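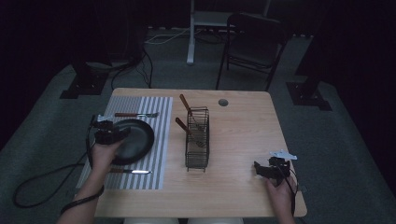 Chapter 6
Paying for the ride: fares, waiting time and shared trips

6.1 The fare as a set of parts

In Chapter 5 we looked at how a dispatch system matches a passenger with a driver. We now turn to what the passenger pays. A fare looks like a single figure on a screen, but it is built from several parts, and each part is there to cover a different cost or to change how people behave.

Most hire car and ride-booking firms use some version of the following:

Base charge. A fixed sum added to every trip, however short.
Distance charge. A rate per mile or per kilometre, sometimes lower after a set distance.
Time charge. A rate per minute while the car is moving or held in traffic.
Waiting charge. A separate rate for time spent at the kerb before the trip begins, or at a stop on the way.
Extras. Tolls, airport fees, cleaning charges and the like.

The sum of these is then compared with a minimum fare. If the sum is lower, the passenger pays the minimum.

The base charge is often misunderstood. Passengers tend to see it as a joining fee, paid for nothing in particular. From the driver's side it pays for the part of the job that the meter does not record, mainly the drive to the pick-up point. On a long trip this unpaid mileage is a small share of the work. On a short one it may be longer than the trip itself.

6.2 The Warnton case

Throughout this chapter we will return to one town. Warnton has a railway station, a hospital on its northern edge and a shopping street that is closed to cars until the evening. Two firms serve it. Buckley is an older private hire company that took bookings by telephone for many years and later added an app. Grerko began as an app and has never had an office open to the public.

Buckley charges by zone. A passenger going from the station to the hospital pays the same whether the trip takes ten minutes or half an hour. Grerko charges by distance and time, and shows an estimate before the booking is confirmed.

Under the zone system, the risk of slow traffic falls on the driver. Under the metered system it falls on the passenger, unless the firm agrees to honour its estimate. Neither arrangement removes the cost of the delay. It only settles who bears it, and much of the argument about fares in towns like Warnton is really an argument about this point.

Cormac Ó Dálaigh, who managed bookings at Buckley when the app was brought in, described the effect on drivers in a talk to transport students: "They stopped wanting the station run at five o'clock. The fare was the same as at noon and the job was twice as long. We could see it in the refusals before anyone complained."

6.3 Waiting time

Waiting time shows the same problem on a smaller scale. Grerko allows 2 minutes free at the pick-up point. After that the waiting charge begins, at 20 pence a minute. Buckley makes no waiting charge at all, but a driver may leave after ten minutes and report a missed booking.

A short free period suits drivers, who lose less time between jobs. It suits some passengers badly, among them people who use a walking frame, parents with pushchairs, and anyone collected from a large building with slow lifts. Many firms now let such passengers ask for a longer free period – though the request often has to be made in advance, and through a page of the app that few people find.

6.4 Sharing

The final part of the chapter deals with shared trips, in which two or more separate passengers travel in one car and each pays less than the full fare. We will use figures from a trial on the Gritov estate, where 348 shared trips were recorded and 90 of them carried a passenger who had not asked to share but accepted when offered a lower price.

Before reading on, work through the following points.

Write down the parts of the last taxi or hire car fare you paid, as far as you can recall them. Which were shown to you before the trip?
A Buckley driver refuses the station run at five o'clock. List the costs of that refusal and say who pays each one.
Suggest one change to Grerko's waiting charge that would help slower passengers without cutting drivers' pay.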